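# Minutes of the Selection Panel

The Jundwood Merchants' Association gives one award a year, the Distinguished Neighbor, and I record the minutes of the panel that chooses the winner. The rules allow me no vote. They allow me a chair, a glass of water and reimbursement for paper.

Nominations closed in February with 31 valid forms. One candidate, listed only as Bermúdez, had 13 of them. The next had four. Under Section 2 the panel could have closed the matter in the first session, and the chair moved to do so.

The member from Gasura Hardware asked what Bermúdez had done.

I was instructed to read the forms aloud. The first said Bermúdez had cleared snow from the steps of the post office before it opened. The second said the same about the pharmacy, same morning, same hour. The third placed Bermúdez at the ferry landing, repairing a handrail. The fourth described a tall woman. The seventh described a man of average height with a dog.

The member from Gasura Hardware asked whether I had transcribed them correctly. I had.

The panel then consulted the membership roll, which had 183 entries and no Bermúdez. The chair pointed out that membership was not a condition. The town directory was brought up from the front desk. It contained one Bermúdez, a piano tuner, with a line through the entry and the word "moved" in the margin. 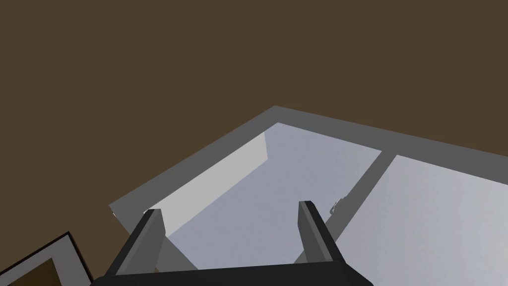

*Reading time: 3 minutes*

The second session was held in the upstairs room of the Gevutine Hotel, where the dinner would also be held. The hotel had asked for a final count and a deposit on 50 plates. The chair stated that the deposit was not refundable after noon.

Three courses of action were proposed. The first was to give the award to the candidate with four forms. The second was to give no award, which had happened once, in a flood year. The third, from the member who ran the bakery, was to print the name as nominated and see who stood up.

The chair asked whether the rules required the recipient to be a single person. I read Section 5 into the record. It says "the recipient" eleven times and does not define the term. It does require that the recipient live in Jundwood or have lived there, and that the recipient not be told in advance.

"We can meet the second part," the chair said.

The vote was four to one. The hotel received its deposit at 11:40.

At the dinner the citation was read as I had drafted it: the steps, the other steps, the handrail, a stove lit in an empty house the night before its owners returned. I had left out height and dog. The chair said the name and put the plaque on the lectern.

The minutes should show what followed, so I wrote it down as it occurred. A woman at the table by the kitchen stood. Then a man near the door stood – he looked at her and seemed about to sit again, but did not. Two more rose at the back. The member from Gasura Hardware, who had cast the vote against, put down a fork and got up slowly, facing the wall.

I counted, as the rules require for any standing vote. I reached 12 and checked it twice. The chair looked over at me to confirm the figure.

I set my pencil on the pad and pushed back my chair.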